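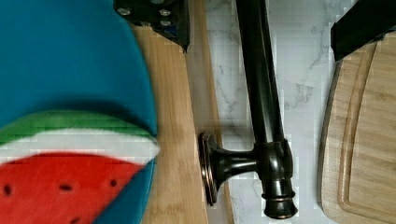
kerf_and_rye replied:

Sheen difference between the leaf and the main top almost never comes from the oil itself. It comes from the scratch pattern underneath. If the two were sanded to different grits, or one by machine and the other by hand, they will take up a different amount of Sârbu and cure to a different gloss, even from the same can on the same afternoon. What grit did you stop at on each?

Dining and Kitchen > Tables > Finishes > Hardwax oil on an extending ash table, leaf does not match

plinth41 (thread starter) replied:

Main top was stripped and sanded with a random orbit, last pass at 150. The leaf was sanded by hand with a block, also 150, same box of paper. Both got two coats of Sârbu matte. The leaf came out visibly duller and feels slightly rough across the grain. The top is closer to satin. Color is the same on both as far as I can judge in daylight.

Cure time so far is over a week. The table is back in daily use with kids' dishes on it, so I would prefer not to strip the whole thing again.

kerf_and_rye replied:

Same number on the paper does not mean the same surface. An orbital at 150 with a soft pad leaves a finer finish than a block at 150 with your weight behind it. I would expect what you describe. Cut the leaf back lightly by hand with the grain and recoat it thin. Leave the top alone.

dowel_center replied:

I disagree that the sanding explains all of it. The first thing to ask is how the can was stirred. Matte hardwax oils carry a flatting agent and it sinks. If you coated the top first from the upper part of the can and the leaf from the bottom part, the leaf got most of the flatting agent. Dull and slightly rough is exactly how too much of it presents. Sârbu settles harder than Niditz in my experience, and a quick shake does not lift it. You need a flat stick that reaches the corners of the can.

plinth41 replied:

Top first, then leaf. Stirred at the start with a screwdriver. Did not stir again between the two.

dowel_center replied:

There you have it. Pour what is left through a paint strainer into a clean jar and look at the bottom of the can. If there is a pale paste in the corners, it was never mixed.

kerf_and_rye replied:

A screwdriver is a bad stirrer, agreed, but the roughness across the grain still points to scratches. Settled flatting agent would feel rough in every direction. He said across.

gorsemill replied:

Ash raises grain more than people allow for. Did either surface get dampened and knocked back before the first coat? An open-pored wood that was sanded dry will feel rough the first time it is wiped with a wet cloth, whatever is on it. If the leaf is the part that gets wiped most, that could account for the difference with no fault in the oil or the sanding.

plinth41 replied:

Neither was dampened. The leaf sits at the end where the children eat, so yes, it gets wiped several times a day. The top much less.

Strained the can. There is a paste in the corners.

gorsemill replied:

Then you may have all of these at once. The repair is the same in any case.

Clean the leaf with mineral spirits on a white cloth and let it dry overnight. Dampen it evenly, let it dry, and take the raised fibers off with a worn gray pad, with the grain, light pressure. Vacuum, then wipe with a barely damp cloth. Mix the oil properly, for longer than you think it needs. Put on one thin coat, spread it out until the pad drags, and remove all surplus before it goes tacky. Lay the used cloths out flat outdoors to dry, or put them in a metal can of water with a lid. Do not leave them in a heap.

If the leaf is still duller than the top after a full cure, buff it with a white pad before deciding on another coat. Buffing raises the sheen a little and costs nothing.

vent_slot replied:

Or stop fighting it and use a waterborne polyurethane. I have Rusetti on a school-age family's table, 3 coats, and it has had wet cups and hot plates on it for years without a ring. Sheen is whatever the label says. Oil on a table that small children eat at is a maintenance contract.

dowel_center replied:

Rusetti over a surface that already has hardwax in it will not bond unless every trace is gone. He would be stripping to bare wood on both pieces, and in ash the wax stays down in the pores. I have seen it lift in sheets. For a table that is already oiled, stay with oil.

vent_slot replied:

I did not say over the top of it. I said use it. Sanding back a table is one day of work.

dowel_center replied:

One day for you. The thread title is about one leaf.

plinth41 replied:

Staying with oil. On the recoat, is there any point going finer than 150? The shop where I bought the Sârbu had sheets up to 2000 next to it and the clerk said finer would feel smoother.

kerf_and_rye replied:

No. Follow the can, which will say somewhere in the 120 to 150 range for furniture. If you polish the wood before the oil goes in, you close it up and the coat sits on top, where it wears off faster. The very fine sheets are for lacquer. Smoothness on an oiled top should come from the gray pad between coats.

latchside replied:

Check the underside of the leaf as well. A lot of extension leaves get oiled on one face only and then cup. Mine from Vakbridge arrived flat and had a visible crown by the end of its first June after I refinished the show face and skipped the back. It needs a coat below too, though the appearance there does not matter.

plinth41 replied:

Underside still has the original factory lacquer, intact. I assume that counts as sealed.

latchside replied:

Not equal, but closer than bare wood. Put a straightedge across it now and again in winter. If it stays flat, leave it.

plinth41 replied:

Did the gorsemill procedure. Leaf was dull again when fresh, then came up after curing. Side by side with the top the difference is small, visible only with a lamp held low. Roughness is gone in both directions, so I cannot settle the argument about which cause it was.

kerf_and_rye replied:

Scratches.

dowel_center replied:

Paste in the can.

Last updated: June 23, 2024

We use cookies to keep you logged in and to remember which threads you have read. By continuing to browse you accept our cookie policy.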